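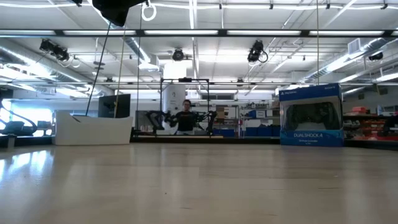 Grants in Progress

Pirnwood Orchard: spring-to-fall report for the Wikberg Fund

Hello again from Skollow! I owed you this in September and it's now October, so apologies for that, but the late apples ran later than usual and I wanted to get the end of the picking in before I wrote anything down. The form asks for "activities, outcomes, spending and challenges" and I've tried to keep to that order, though I wander (I always wander, you'll remember the last one).

Where we were in the spring

When I last wrote, the old trees on the upper slope had just had their first real pruning in who knows how long, and we were waiting to see whether they'd forgive us. They mostly did. The big spreading one by the gate, the one everybody in Skollow calls the Church Apple although the church is at the other end of town, put out a ridiculous amount of water sprouts, all straight up like a bad haircut. I'd been warned about that. You take too much off an old tree in one winter and it panics. So we went back in summer and thinned the sprouts while they were still soft enough to pull by hand, and we're leaving the rest of the crown alone until next winter.

Bloom was early and lovely and then we had a frost. It came on a Saturday night, clear sky, dead still, exactly what you don't want. The lower rows sit in a dip where the cold air pools, and those lost most of their blossom. The upper slope barely noticed. I'd love to say I had a plan for this but what I had was a thermometer and a bad night's sleep. It did teach us something useful for planting, which I'll come to.

Grafting

This was the part of the grant I was most nervous about and it has gone better than I'd hoped. We cut scionwood in late winter from the trees that looked closest to giving up, wrapped it in damp newspaper and kept it in the bottom of a fridge away from any fruit. Then in April we grafted onto rootstock from Yuan Nursery, who were very patient with my phone calls and let us swap part of the order when I realized I'd picked a rootstock that hates heavy clay. Ours is heavy clay. You could make pots out of it.

We used whip-and-tongue for anything that matched the rootstock in thickness and cleft grafts for the rest. The whip-and-tongue ones took beautifully. The cleft grafts were patchier, and I think that was down to the wax, which cracked in the first warm spell and let the tops dry out. Next year I want to use the soft tape and then wax over it. It's a bit more fiddly, but it stretches as the graft swells and I've seen it do well in other orchards.

The young trees are in a nursery bed behind the cider shed for now. They were watered by hand all through July, and I'd like it on record that July was long.

Finding out what we've got

You paid for leaf testing and I know this is the bit your board was keen on, so here's how it stands. We sent leaves from the trees that nobody could put a name to. The lab asks for young, clean leaves, so we picked them in early June before the scab got going, pressed them flat with the drying sachets and mailed them the same day. We were told to allow up to 14 weeks and it took nearly all of that.

The results are a mixed bag in the nicest way. Several of the mystery trees are ordinary commercial apples that somebody bought from a catalog a couple of generations back, and there's no shame in that, they're good apples. One that we were all sure was something rare is a cooking apple you can find in half the back yards in the county. There was some sulking. But two of the trees don't match anything in the lab's reference set. That doesn't prove they're unique to Skollow. They could be chance seedlings, or they could be a named variety that hasn't made it into the reference set yet. Both are worth keeping either way. One is a small yellow russet that keeps in a cold shed until March and gets sweeter as it wrinkles. The other is a sharp, very dark red thing that makes your teeth squeak and cooks down to a pink fluff in no time at all. I made a pie with it and I am not objective about that pie.

Both have been grafted, by luck more than judgment, as they were on the giving-up list. So whatever they are, they now exist in more than one place.

Deer

You'll have been expecting this section. We had put plain tree guards on the young plantings along the wood edge and the deer simply leaned on them. They are not stupid. So with your okay (thank you for answering that email so quickly) we moved money over from the signage line and put up a proper fence on the wood side, with a gate wide enough for the mower. The contractor had it done before the end of May and the browsing stopped there. We do still get rabbits, so the spiral guards stay on the trunks, and they have to be loosened every so often or they start to rub.

The signs will have to be simpler as a result. I'd pictured painted boards with drawings on them. What we'll have is stamped metal tags on wire, one to a tree, with the name and where the wood came from. They'll last longer anyway, and they can be hung on a side branch with plenty of slack so they don't cut in.

Spending

I've attached the full sheet separately, but the two lines you asked me to call out are these. Leaf testing came to $954 including the postage, a little under what we'd set aside. The fence came to $1,301, with the gate, and that is the line that went over, covered by the signage money as agreed. Everything else is close to the budget. The receipts for the rootstock are in the same packet, and please note that Yuan sent a credit slip for the swap, so don't add both invoices together or it'll look as though we bought a forest.

Open days and teaching

The pruning morning in February was cold and well attended, and the summer one was hot and less so. I think people find summer pruning a hard sell, it feels wrong to cut a tree in full leaf. But the ones who came asked terrific questions, and a couple of them have gone home and rescued trees of their own. The grafting afternoon filled up in a day and I had to start a list for next spring.

The fall tasting was my favorite. We laid the apples out on plates under the awning with a slip of paper for each, and people wrote down what they thought before we told them the name. The russet got "tastes like a pear that went to college," and I've been trying to work that onto a tag ever since. We also had older residents bring in memories of the place, where the beehives stood, which tree was the good one to steal from, and I've been typing those up for the Pirnwood notebook that lives in the library. Some of the memories flatly contradict each other. I've put them all in.

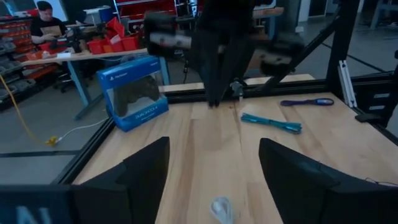

Can people in Skollow get cuttings from the two unmatched trees this winter?

Not this winter. Both parent trees are weak and we've already taken as much wood as they can spare, so we'd like to wait until the young grafts in the nursery bed are strong enough to cut from. Anyone who's interested can leave their name in the notebook at the library and we'll get in touch.

What hasn't gone well

The frost, as I said, and the cleft grafts. I'd also hoped to have the bottom ditch cleared by now and it isn't. It needs a small digger and the ground has been either too wet to get one in or too hard to bother. While the ditch is blocked the last row stands in water after heavy rain, and apples really don't care for wet feet. I've had one quote and I'm waiting for another.

We also had more canker than I'd like on the lower rows. The worst branches have been cut back to clean wood and burned, and I clean the saw between trees now, every time, even when it's raining and I want my lunch.

And the scales in the cider shed stopped working halfway through picking, so the harvest records for the late apples are a bit rough. I've marked which entries are weighed and which are guessed by the bucket.

Coming up

The young trees will be moved out once they've dropped their leaves. After that frost I've changed the planting plan, so the late bloomers go in the dip and everything that flowers early goes up the slope, with the two unmatched ones split between both spots in case one of them has a bad year. The tags are ordered. Winter pruning starts after the new year and will be gentler this time, especially on the Church Apple.

I'd like to ask whether the small amount left over from the testing line can go toward the ditch. It won't cover the whole job but it would get the digger through the gate. If that needs a form, send me the form! I'm around most mornings, and if you're passing through Skollow before the end of the month there's still juice in the shed.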